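Seating a module in a holder frame on an upright plate

These steps cover a long, narrow plastic module going into a square holder on a vertical fixture plate. The same order works for circuit boards held in slotted clip blocks. Time per module is about 2 minutes at first.

Before you start

Check that the plate is clamped and does not rock. Wipe the holder openings with a dry cloth. Look along the rails of the module for burrs or bent ribs. Set damaged parts aside – do not trim them.

Inserting

1. Hold the module by its thicker section and keep the latch end up.
2. Bring the upper end to the opening and line up the rails with the sides of the holder.
3. Push with light, even pressure. If it binds, back out fully and start again.
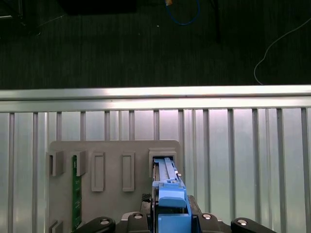 Yu-ting Hsu writes that the binding on her plates came from tilt: she was pushing from the lower end, and moving her grip closer to the holder cured it. She also suggests checking the opening with a spare module before a long run.

4. Pull back gently to test the seat. The module should not shift.
5. Write the plate number on the run sheet. Ours go up to 183.

Removing

Release the latch first, then draw the module straight out – never sideways.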